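Cleaning out the toaster

Most toasters that smell burnt only need their crumbs emptied. Once a month is enough for a household that has toast at breakfast. If you make it for lunch as well, do it every couple of weeks.

Unplug it first and leave it until the sides are cool. Pull out the crumb tray, if there is one, and tip it into the compost. Wash it in warm soapy water and dry it properly before it goes back in. My old Sterkow had no tray at all, so it got turned upside down over the sink and tapped on the base.

For crumbs stuck between the wires, use a dry pastry brush. Never a knife or fork, even with the plug out – the elements bend easily and won't go back to shape.

Raisin bread is the worst for sticking. Toast it on a lower setting and let it sit a minute before you lift it out.

For the outside, wipe with a damp cloth and a little baking soda. White enamel and plastic both mark if you use a scourer. Buff the chrome with a dry tea towel.

Keep the cord off the stovetop, and don't run the toaster under a cupboard or near curtains.

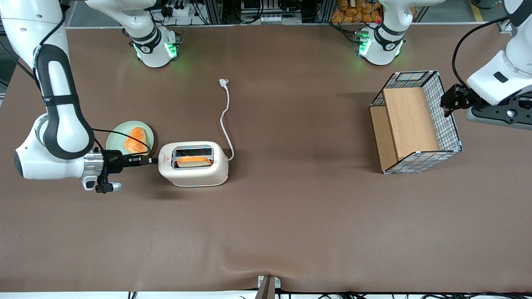

Agnes Solheim writes that she keeps a 37 mm paintbrush in the cutlery drawer for the slots and finds it reaches further down than a pastry brush. She also puts hers away with the tray out overnight after washing, so the colour doesn't go rusty at the corners.

Next month: descaling the kettle.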